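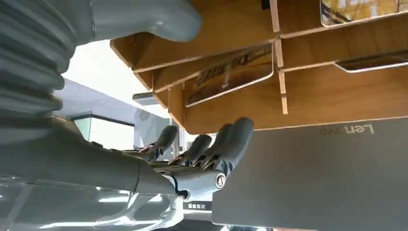
Shiyu Jiang
Office Services Coordinator, Brundach

Laptops and shelves

The light plywood shelving is now the place for laptops at the end of the day. Please close the lid, wind up the charger and leave both on the shelf with your name facing out. The Lenovos will fit without being forced.

Leave a hand's width between the laptop and the shelf overhead. Plywood edges scratch lids, and we paid for 4 of those last year.

Chargers without a label go in the drawer by the Sesira room. Anything still there at the end of January goes back into the spare pool. Labels are at my desk, 50 to a roll, so take what you need.

If your shelf is too low or too tight, tell Danang Wuisan and he will move it up a notch.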